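The Open Day at Drastness

Visitors were asked to assemble at the east gate of the Drastness works by half past ten and to bring the letter of invitation. Berwyn Craddock had brought the letter, the envelope it came in, and a second letter from 1994 which confirmed his grade at retirement. The woman at the gate took the first and gave back the other two.

He was issued with a badge, a pair of overshoes and a sheet of paper headed Programme of Demonstrations. The programme listed three items. Item one was a talk. Item two was the two-arm bench. Item three was lunch, for which a choice had to be marked in pencil and handed in before item one. Craddock marked the soup.

He had worked in the building for most of his adult life, when it belonged to Prosser and made weighing machines for grocers. His own section had been final inspection. Each machine came down the line to him with a card tied to the pan. He put on a 200 gram weight and read the dial, put on a further 50 and read it again at 250, took both off and checked that the pointer came home. If it did, he signed the card. If it did not, the machine went back up the line on a trolley, and the man who had built it came down to ask why. Craddock had usually been able to tell him.

The talk was given in what had been the paint shop. The speaker was a young engineer from Asside, the firm that now held the lease. She spoke for longer than the programme allowed and used the word "task" a great deal. A task, as she explained it, was anything that could be started, stopped and judged. Laying a table was a task. Putting a slice of fruit on a board was a task. Being tidy was not a task, for there was no point at which one could stop and judge it.

"And who does the judging?" Craddock asked.

"There's a sheet," she said.

"With limits?"

"Pass or fail, mostly. And a line for remarks."

He wrote this down on the back of the programme. The man beside him, who had come from Dedmont by two buses and was chiefly interested in the lunch, leaned over to read it.

At the end of the talk they were led through a pair of doors that Craddock remembered as green. They had been painted grey. Beyond them the floor had been levelled and the old drain filled in, and he felt with his overshoe for the dip that used to be there. The party was halted behind a line of tape and told that the bench was live. A second engineer read out the rules. No one was to cross the tape. No one was to speak to the operator during a run. If the arms stopped, this did not mean that anything was wrong, and visitors should not call out.

The man from Dedmont asked whether anybody ever had called out.

"In July," said the engineer, and did not go on.

Craddock had supposed that the arms would be tall. He had pictured something from a car plant, bolted to a plinth, with a fence round it. These would have fitted in the back of a van. He had also supposed that the work set out for them would be engineering work -- a bearing to be pressed, a bracket to be drilled -- and was unprepared for lemon. It took him a moment to find the thing he knew, because he was looking for a dial. Then he saw the flat grey platform and moved along the tape until he was opposite it.

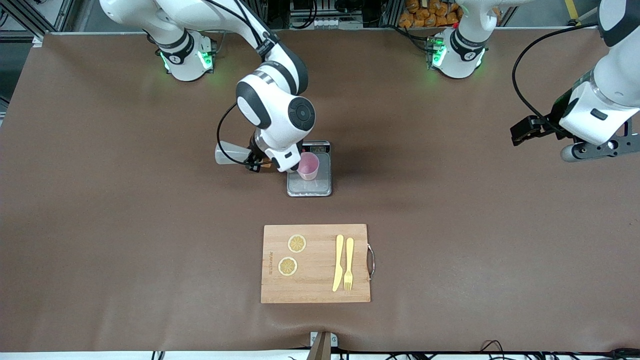
The two-arm bench at Drastness, with the scale, the cutting board and the cups.

"That's a scale," he said.

"It is," said the engineer who had given the talk. She had come to stand at his end of the tape.

"What is it weighing?"

"Nothing at present. It's somewhere to put the cup."

Craddock considered this. The cup was pink and was not standing true. In his section a load placed like that would have been taken off and put on again, and the reading struck out. He said so. She agreed that the cup was tilted and said the sheet made allowance for it. The cup was required to be on the scale. It was not required to be upright.

"Who wrote that?"

"I did."

"You could have written upright."

"I did write upright," she said. "We had eighty-six runs with upright on the sheet. Then I took it off, so that we'd have some passes to look at."

He thought this a fair answer and a bad practice, and told her both. She did not seem to mind. She asked what he had done at Prosser and he told her, including the cards, the string, and the matter of the pointer coming home. She wanted to know how long he waited after lifting the weight before he read the dial. No one had asked him that in his working life. He said that he used to breathe in and out once.

"Always?"

"Unless I had a cold."

She took a pencil from behind the tape post and wrote on her own programme. He tried to see what she had put, but her hand was in the way.

A bell sounded for the end of the run. The operator filled in his sheet at a side desk and held it up, and a colleague initialled it without sitting down. Craddock watched this part closely. It was done quicker than he would have liked, but it was done by two people, and the second had looked at the bench before signing. At Prosser there had been a stretch of several years when the second signature was got in advance, a whole pad at a time. He had reported it twice.

The party was invited to ask questions. A boy asked whether the arms got tired. The engineer with the rules said that the motors grew warm and that the run schedule took account of it. A woman asked whether they could do ironing. He said that ironing was under review. The man from Dedmont asked what time lunch was, and was told that it was item three.

Craddock raised his hand.

"When was the scale last checked?"

The engineer with the rules looked at the engineer who had given the talk.

"It hasn't been," she said. "We don't use the reading."

"It's switched on at the wall, though? It's got a display."

"It has a display."

"Then sooner or later somebody will use the reading," Craddock said. "They'll need a figure for something and they'll see one there. I'd put a card on it."

"Saying what?"

"Not checked. And the date."

There was some shuffling along the tape. It was ten minutes past the time printed for soup. The engineer with the rules said that this was a helpful point and that they would certainly take it away, in the tone of a man who meant to leave it where it was. He then asked everyone to turn to the left and follow the arrows.

Lunch was in the canteen, which had kept its old hatch. Craddock's soup was leek. The man from Dedmont had marked the pie and been brought the soup, and ate it with his programme propped in front of him, reading the reverse of it for any mention of pudding. He said that he had found the morning slow. He had expected more to happen. Craddock replied that final inspection had been much the same, and that visitors to it had often said so.

He had finished and was folding his overshoes when the young engineer came across the canteen. She had a luggage label in her hand, the brown sort with a reinforced hole, and a length of string.

"We haven't anything stiffer," she said. "Would you mind writing it? Yours will be neater than mine."

He wrote NOT CHECKED in capitals and, under it, 2020-05-10, in the order she told him the firm preferred. It was the wrong way round, to his mind. He left room beneath for a signature and handed the pencil back.

"You sign," he said. "It's your scale."

She signed. He looked at the knot she had put in the string, undid it, and tied it again so that it would lie flat. Then he asked whether they would be wanting the loan of a 200 gram weight. He had one at home, in its box, with the certificate. The certificate had lapsed, but he knew who to write to.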